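The Bench Has a Loop Problem

I have now spent four Friday evenings in a row learning to sew things that do not need sewing. The spare room, which was going to be a guest room and then a gym and then a place where the exercise bike could be alone with its thoughts, has a folding table in it, a desk lamp, a magnifier on a stalk, and a coffee mug full of thread ends. My sister opened the door last week, looked at the banana, and closed it again.

The banana was a recommendation. Everyone starts on a banana, or an orange, or a chicken thigh if they have a strong stomach and an understanding household. I should say for new readers that I am a scrub tech, not a surgeon. My job is to hand over the needle and get the used one back, and nobody is ever going to ask me to close anything. But after years of watching other people's hands I got curious about what the thread is doing while they are busy being good at it, and a curious person with a folding table is hard to stop.

What the thread is doing, mostly, is wandering off. The needle goes where you tell it. The tips of the instruments go more or less where you tell them. The thread follows along behind like a kid in a parking lot, and whatever length you aren't using makes its own plans. Mine likes the magnifier. It also likes my sleeve, the lamp switch and, one time, the mug, which went over.

So I've been paying more attention to thread at work, and I've been boring people in the break room about it. My old instructor Rhydian Howells used to say you should be able to point to the tail with your eyes shut. I can't do it with my eyes open and a lamp on.
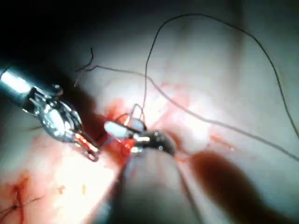
Two tips at work, and one long dark thread taking the scenic route.

I keep coming back to that loop. Both instruments are down at the blood, nearly nose to nose, and up behind them the dark thread has gone almost straight up, swung over to the right and come back down as if it had the afternoon off. There's a lighter gray one cutting across on the diagonal too. You get so used to staring at the tips that it takes an effort to look at the rest, and the rest is mostly string.

It's also very bright in there. The tissue goes so pale that a dark strand shows up like a pen line on paper, and the gray one you have to look for a little. I went home and swapped my black practice thread for a gray one to see how much harder it would be. Much harder. I sewed the banana to the dish towel.

Other bench news, for the five of you who ask. The Bassey needle driver is fine, but the ratchet clicks so loudly that the dog leaves. The Lostberg practice pad is better than fruit in that it doesn't go brown, and worse in that you can't eat your mistakes. I ordered a box of 1000 short lengths of thread from Kellport, having misread the listing, and will be bequeathing most of them to my nieces.

I've started cutting my lengths shorter, too. A shorter thread has less room for a social life. The trouble is that I then run out with one throw to go and have to tie off with a stub the size of an eyelash, swearing at a silicone pad at ten at night.

Next week I want to try running stitches with the left hand only. My sister has asked that I buy my own bananas.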